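Robot arm coming to our packing room, what happens to the rest of us?

Posted in Work and Jobs > Changes at work
Hetberg, 24 replies hidden, showing most helpful

Hi all, hoping someone has been through this. I work at a smallish place that makes up play food and picnic sets for nurseries and toy shops. There are 14 of us on the benches and I've been there five years. In March our manager told us they're bringing in an arm to do some of the sorting, so bowls, plates, the little fruit and so on, and that "roles will be adjusted". That's all we got. No mention of hours, no mention of who gets trained on it, and when I asked if anyone would be let go he said it was too early to say.

I'm not against it as such (my wrists would love a break), but I'd like to know what the job turns into. Do you end up just standing there minding it? Does it get faster and then you have to keep up? And is there anything I should be asking for now, before it's bolted down and everybody's stuck with it? I'm on the early shift if that makes any difference.

Thanks in advance, sorry it's a bit of a ramble.

Prarkura

Ginette Delaunay

Right, I can help with this one, we've had ours at Amrani for a good while now and I went through the exact same worry. I was on a bench doing mixed returns, tipping out boxes of all sorts and putting things where they belonged, and now I'm what they call a cell lead, which sounds grander than it is. Mostly I lay things out, watch, sort out whatever has gone wrong and write it down on the sheet.

A typical table for us has a bit of everything on it, bowls, a big oval plate, toy fruit, a ball, a ketchup bottle in the black tray, and the arm picks its way through. 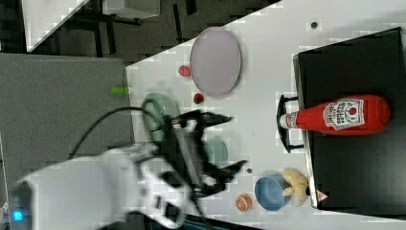

3 min read

You'll notice how many odd shapes there are, and that's where the work went. Nobody on my shift misses the plain boxes, but the small round stuff still comes back to us all the time, and the bowls did too for the first few weeks. So yes, there's some minding. I found it more tiring than I expected, my hands were fine but my head was done in by lunch, and I asked for us to swap every couple of hours. We got that in the end. Ask for it at the start!

On speed: ours was slower than any of us to begin with. Then they turned it up and the person packing at the far end was run off her feet. Get it agreed who is allowed to change the speed and whether you can stop it yourselves without ringing upstairs. At ours you can, and it has made all the difference to how people feel about it.

Jobs, well. We didn't lose anyone on days, but three people who left weren't replaced, and the evening shift got shorter. I'd be fibbing if I told you it made no difference. Put your questions in writing, and ask whether the training comes with a change of grade. Mine didn't until I kicked up a fuss, and I was doing the new job for months on the old money.

Also ask for somewhere to sit. Sounds daft, but they took our stools out to make room and it took ages to get them back.

Postis

Ours broke down all the time so nothing changed lol. Join a union if you haven't.

benchwarmer_jo

Agree with most of what Ginette put but I'd go a bit further on the training. Don't let them pick one person and send them off on the course. That happened at my last place and when he was on holiday the whole line stood about waiting for someone who knew which button to press. Get at least two from each shift, and put your own name down now if you fancy it, even if you're not sure. You can always drop out.

Not sure about the grade thing, I think that depends on your contract. Have a look at what it says about duties.

Prarkura

Thank you both, really useful. Hadn't even thought about who controls the speed. I've put my name down for the training and I'm going to email him about the swapping and the pay tonight. Will come back and say how it goes.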